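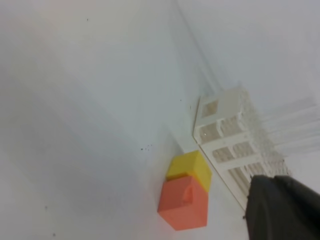

**De:** Trinidad Palacios
**Para:** lista del laboratorio
**Asunto:** Re: ¿y ahora quién prepara las gradillas?

Hola a todas y todos:

Contesto a Soudabeh aquí en la lista, que me lo han preguntado ya tres personas en el pasillo y así lo dejo escrito una vez.

> El 14:20 de ayer me encontré el turno de tarde con la hoja de preparación en blanco. ¿Significa eso que ya no colocamos tubos a mano? Y otra cosa: si el brazo se queda parado a media gradilla, ¿quién lo apunta, la persona que está en la mesa o la que abrió el lote? En Histon lo hacían de otra manera y no quiero meter la pata.
>
> Soudabeh Rahimi

A ver, por partes. Lo de la hoja en blanco fue culpa mía – la imprimí sin la columna de iniciales y la retiré pensando que Mabli tenía la buena. No la tenía. Perdón por el lío.

Seguimos colocando tubos a mano en todo lo que venga de Busto, porque sus etiquetas son más anchas y no me fío todavía. Lo demás va pasando al brazo poco a poco. En abril entraron 2.084 tubos y el brazo se encargó de 508, así que tranquilidad, que trabajo queda (y muñecas doloridas también, por desgracia). La idea es llegar a más de 900 al mes antes del verano, si Plulen nos manda de una vez las pinzas de repuesto que pedimos.

Sobre las paradas: lo apunta quien está en la mesa, siempre, aunque el lote lo haya abierto otra persona. Hora, posición en la gradilla y qué hiciste. Con una línea basta, no hace falta la novela que escribí yo la primera semana, que Shirin Mirzaei todavía me la recita. Y por favor, pulsad pausa antes de meter la mano, aunque parezca que está quieto del todo.

Ahora, lo que cambia de verdad para nosotras. Yo llevaba años poniendo tubos de pie uno detrás de otro con la radio puesta, y reconozco que me gustaba. Era el rato en que no pensaba en nada. Ahora me paso la mañana mirando si la pinza entra recta, limpiando la superficie y contestando avisos, y acabo con la cabeza más cansada y los hombros mejor. No sé si salgo ganando, pregúntame en otoño. Lo que sí pedí, y Shirin Bahrami me dijo que sí, es que la vigilancia rote cada dos horas como rotaba la preparación. Que no se convierta en el puesto fijo de la última que llega, que ya nos conocemos.

También pedí que las horas que libera el brazo se usen para formación en la sala Tehrani y que no desaparezcan del cuadrante. Ahí me contestaron con un «lo vemos», o sea que insistid vosotras también, cuantas más mejor.

Ah, Soudabeh, lo de Histon: si tienes todavía su plantilla de incidencias, pásamela. La nuestra la hice yo deprisa y le falta sitio para casi todo. Si alguien quiere aprender a recolocar la gradilla, estoy en la mesa del fondo hasta las 15:00 y lo enseño encantada, se tarda diez minutos y se coge enseguida el truco!

Un abrazo,
Trini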